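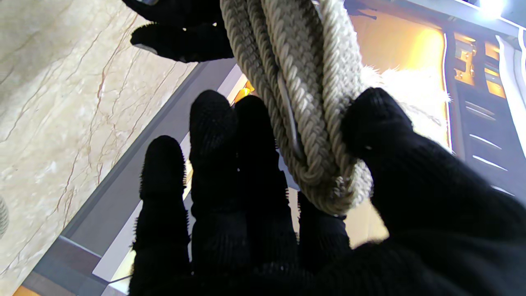 Knots and Cordage, Session 2: Why Rope Holds Together
Handout, 24 February 2022
Ekow Amegashie, Room 323

Readings for this session are the first half of the Snorradóttir chapter and the table at the back of it. Several of you told me last time that you had read the table. The table has a misprint in the second column, which would have come up.

1. Fiber, yarn, strand, rope

A plant fiber is short. A rope is long. Most of the history of ropemaking is an attempt to get around this embarrassment. Fibers are twisted into yarns, yarns into strands, and strands into rope, with the direction of twist reversed at each stage. The strands want to unwind one way and the rope wants to unwind the other, and the two grievances cancel out. Many departments are run on the same principle.

What holds the fibers to each other is friction. Pull on the rope and the twist squeezes them together, so the harder you pull, the tighter they grip, up to the point where something breaks. Too little twist and the fibers slide past one another. Too much and the rope gets stiff, kinks, and loses strength before you have asked it to do anything.

2. Laid and braided

Laid rope is the three-strand spiral most people draw when asked to draw a rope. It is easy to splice and easy to inspect. It also tends to spin under a free-hanging load, as anyone who has raised a piano with it will tell you at length.

Braided rope passes its strands over and under each other, with half going one way around and half the other. The twist is balanced, so it hangs without much turning and runs well through a pulley. The price is that it is harder to splice. Hollow braid can be tucked into itself; solid braid mostly refuses.

Terms to know: lay, hard-laid, soft-laid, core, cover, pick, creep. "Creep" is slow, permanent stretch under a steady load. Please stop using it for everything.

3. What knots do to strength

A knot bends the rope sharply, and the fibers on the outside of the bend carry more than their share. Suppose a line breaks at 78 units of load when straight and we lose 30 percent of that at the knot. Work out what is left before next session. Then explain why a splice would have cost us less. One paragraph will do. I have received four pages on this question and they contained one paragraph.

4. Coiling

Laid rope is coiled with the lay, usually clockwise. Braid does better in a figure eight, which puts in a half turn and takes it out again. Coiling braid around your elbow adds twist on every pass, and the rope will return it to you later, all at once.

For next time

Finish Snorradóttir. Bring a yard of any cord you are willing to unpick. Shoelaces are fine provided you have another pair. The short paper on splices is due in September for those taking the extended option, and the page limit is 2, including the drawings.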